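Do you need the certificate?

Doveck is selling its spring coding certificate again, eight weeks of evening classes for $710, and several readers have asked if it's worth the money. I have my doubts. The sales page says graduates "move into tech roles," but it doesn't say which roles, how many graduates, or how long the move took.
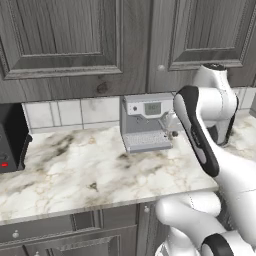

What should I ask before I pay?

Ask for the full list of last year's students and what they do now, with names removed. If the school will only send you three glowing quotes, keep your card in your wallet.

Keerthana Annamalai took the course while working in payroll at Liew. She liked the teacher and still uses one script she wrote there, which renames invoices. Her title and pay are the same. She figures a $29 book would have gotten her most of the way, though she admits she may not have finished the book.

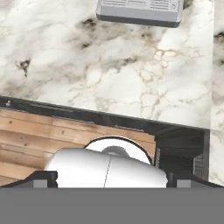 Marble countertop with gray and gold veining.

Doveck also promises "1000 practice problems." I tried the free set, and a good many were the same loop with the numbers changed. Refunds end after the first week, so read the terms before April sign-up closes.

Yusri Hidayat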